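# The Pleasures of the Pile

Liis Lapiņa folds the way other people bake. She puts the radio on, clears the biggest flat surface she can find and tips everything out at once. When I visited her in Dekham last September she had a week of shirts in front of her and was plainly delighted by it.

"People sort first," she told me. "I never do. I like to see what comes up!"

What comes up, in her view, is color. Laundry fresh from the basket throws together shades you would never hang side by side in a closet, and she'll stop mid-fold to admire a pair that works. Green with pink is her favorite, the softer and dustier the better, and a pale stone-patterned top underneath makes both of them sing.

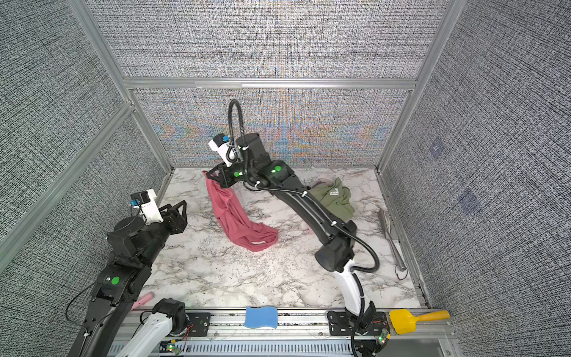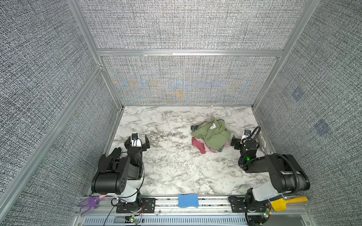
*Greens and pinks on the marble-patterned tabletop, all of it still to be folded.*

Her method, if you can call it that, begins with one garment and one good shake. Pick it up by whatever part is nearest and let it hang. Gravity does a lot of work in those few seconds: sleeves drop, hems find the bottom, and a shapeless knot of cotton starts to look like something with a front and a back. Then lay it down, smooth it from the middle outward and look for the label or the collar. Once you know which end is the neck, the rest is easy.

Her friend Ivars Urbonaitė, who grew up in Trollden in a house with one ironing board and 4 brothers, disagrees with nearly all of this. He turns everything right side out before it touches the table. He folds in thirds, she folds in half and half again, and they have argued about it through several pots of coffee (I can report that both stacks fit in the drawer).

They do agree on the surface. A bed is too soft, and the creases you press in one layer come out in the next. A hard, smooth top lets cloth slide, so you can straighten a hem with the flat of your hand. Stand up to do it, and keep your elbows loose.

I went home and tried it on my own heap. The gray T-shirts were dull, I admit, but there was an old rose sweater in there that I'd forgotten I owned, and I wore it the next morning.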